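How to get a cluttered workbench back under control (and keep a clear patch to work on)

Updated in June with the bit about sheets, after several of you wrote in to ask.

I have been meaning to write this one up properly for ages. Every time I mention my bench in passing, somebody asks how I keep on top of it, and the truthful reply is that I let it get into a dreadful state and then spend a happy afternoon putting it right again. I don't mind that at all. There's a good deal of pleasure in a pot of tea, the radio on low and a heap of leads to untangle, and if you go about it in the right order it is much less of a chore than it looks from the doorway.

What follows works for a bench of nearly any sort, whether you mend radios on it, build models, or just use it as the place where things get put down on the way to somewhere else.

What you will need

A large cardboard box or two
An old white cotton sheet, washed
Hook-and-loop cable ties (I bought a bag of 200 and am still getting through them)
Sticky labels and a pen that writes properly on them
A soft brush and a couple of lint-free cloths
A shallow tray for screws
A board or mat to work on, as big as your bench will allow

Step 1: Unplug, then look

Switch everything off at the wall and pull the plugs before you start tugging at anything. I know it's dull, but please do it. Then have a slow look along the bench and pick out whatever really does live there: a vice, a lamp, anything bolted or clamped down. Those stay. You are going to work round them, and there's no sense in undoing a fixing you were perfectly pleased with last week.

Step 2: Box up the loose stuff

Take the cardboard box and go along from one end to the other, putting in everything that isn't fixed. Don't sort as you go! I used to, and I would find myself an hour later reading the instructions for a soldering iron I gave away. Just lift it and box it. Small screws go in the tray, and if you know what they came out of, write it on a label and stick it to the tray while you still remember.

Step 3: Clean the surface

Brush first, always towards you and into a dustpan, so the metal bits don't get rubbed about under the cloth. Bare wood wants a barely damp cloth and then a dry one. Matt black boards are lovely to work on, but they do show every fingerprint and speck of dust, so I use plain warm water with one drop of washing-up liquid, wring the cloth out hard, and wipe in long straight strokes. Polish leaves shiny patches that you will never quite get rid of. (My friend Reginald Ridgeway swears by furniture spray and we have agreed not to discuss it.)

Anything full of little holes, such as pegboard or a drilled metal plate, is better done with a dry brush. Water sits in the holes and you'll be poking at it with cotton buds until supper time.

Step 4: Put a sheet down at the back

I divide my bench in two, with the working part at the front and a resting part behind it, and the resting part gets the white sheet. Small dark things show up wonderfully against it, and you can gather up the four corners and shake it outside when it gets gritty. Tuck the front edge well under whatever is next to it so you don't catch it with your sleeve. If it won't lie flat, iron it. I have tried every way of avoiding the ironing and none of them was any good.

Step 5: Deal with the cables

Tip the leads out on the floor and take them one at a time. Find both ends, run the whole length through your hand to feel for nicks, and throw out any that are damaged. Coil the rest loosely, in loops the width of a dinner plate, letting each loop fall the way it wants to. Winding them round your elbow puts a twist in them which they never forget. One tie near the plug and one opposite is plenty. I ended up with 34 leads the first time I did this, and I could only put a name to 13 of them.

If you can, buy data leads in one colour and keep your power leads black. It saves so much peering.

Step 6: Give the small tools a home

Pliers, cutters and tweezers are the worst wanderers. Bright handles help more than any rack I've owned, and yellow is my favourite because it shows up even when half buried. Lay the ones you use daily on the sheet, towards the front, and put the others in a drawer.
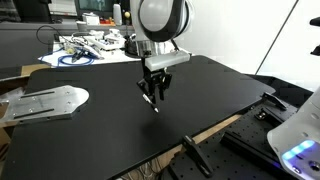 Pens need the same treatment, by the way. Choose one slim one with a pale barrel for marking up, keep it at the bench and nowhere else, and put the remaining dozen back in the kitchen where they probably came from. I test mine on a scrap of card before each job, having once scored a nice piece of work with a dry nib.

Step 7: Return things slowly

Bring items back from the box only when you want them. I leave the box under the bench for a fortnight, and whatever is still in it at the end gets sorted into keep, pass on and throw away. Flat metal plates and heavier pieces can go on the working board, but set them down flat and lift them when you want to shift them, as dragging will mark a matt finish in no time.

Keeping it going

Ten minutes at the end of the day does nicely. I coil the leads, brush the board, and move whatever I've finished with on to the sheet. Some evenings I don't bother, and the clutter creeps forward from the back again, and then I start once more from Step 2 with a fresh pot of tea.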